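Odds-and-ends box

An odds-and-ends box (I also hear catch-all box, bits box, and in the part of Sustham where I grew up, a "dafter") is an open container for small household things that have no fixed place of their own. It is a cousin of the junk drawer, but a box can be picked up and carried to the table, and in my opinion that makes it the better of the two. I have kept one going for years and have looked into a good many belonging to other people, so take this entry as the work of an enthusiast.

Name and related terms

"Junk drawer" is the term most Americans reach for first. "Odds-and-ends box" tends to be used when the thing is free-standing. I leave out the memory box, where items are kept for sentimental reasons, and the toolbox, which has a job to do. A sewing basket can slide into being an odds-and-ends box over time (mine did - there were batteries in it by the second winter).

The container

Corrugated cardboard is by far the most common material, usually a box that something else came in. Shoe boxes are the classic choice: low sides, a footprint that fits on a shelf, and stiff enough to be dragged out by one edge. Shipping boxes are taller and hold more, though the small stuff sinks to the bottom and you end up tipping the whole thing to one side to see what's down there. Plastic bins last longer. I find them a bit joyless, but they do survive a damp basement.

Some people add dividers. Stellex sells a folding insert with 17 compartments, and I bought one with high hopes. It works nicely for screws and buttons and is hopeless for anything the size of a jar. Half an egg carton does much the same work for free.

Typical contents

Contents vary from home to home, but certain groups turn up again and again:

Charging and power. Plug-in chargers, short cables, adapters for phones long gone. Chargers with folding prongs are kinder to everything else in the box.

Repair supplies. Electrical tape above all, then glue, picture hooks, a stub of pencil.

Keys and key hardware. Split rings, fobs, and the key that fits no lock in the house but can't be thrown out.

Toiletries and cosmetics. Little jars, tubes and dropper bottles, generally things that were traveling somewhere and never made it back to the bathroom.

Kitchen strays. Collapsible silicone bowls are a regular, and I suspect the reason is that they fold flat and look like they belong anywhere. 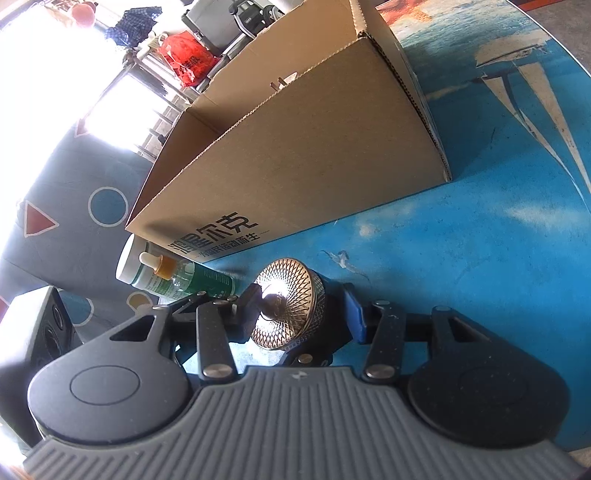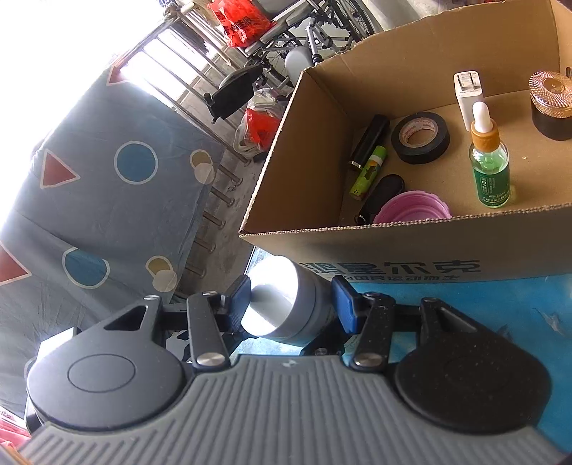 Small household items and an open cardboard box. The second picture shows some typical contents, among them black electrical tape, a pink collapsible bowl and a dropper bottle of green liquid.

Sorting

There are two schools. The first empties everything onto a table, groups it, and puts back only what earns its place. The second takes out one item at a time and decides on it before touching the next. I was raised in the first school and have gone over to the second, mainly after an evening in December when I tipped out 114 separate things (yes, I counted, it was for this entry!) and then needed the table for dinner.

Whichever way you go, liquids deserve a little care. Dropper bottles should stand upright, caps want a quick twist to check they're tight, and glass does better against a side wall than in the middle where heavier things roll into it. Tape picks up lint along its edges, so I slip mine into a sandwich bag. Loose batteries should be kept away from keys and other metal.

How often to sort is a matter of taste. The Jekby Household Almanac, a booklet I'm very fond of, recommends every 11 weeks and gives no explanation whatsoever. I manage twice a year.

Regional habits

In Jekby itself the box traditionally lives by the back door, and visitors are free to rummage. The village hall has had a shared one since 2000, open to anyone who needs a bit of string or a spare plug. Dafis households seem to prefer a lidded tin - handsome, but you can't see into it, and I've never found anything in one on the first try.

See also: Junk drawer; Sewing basket; Shoe box; String, saving of

Entry last revised Fri 5 January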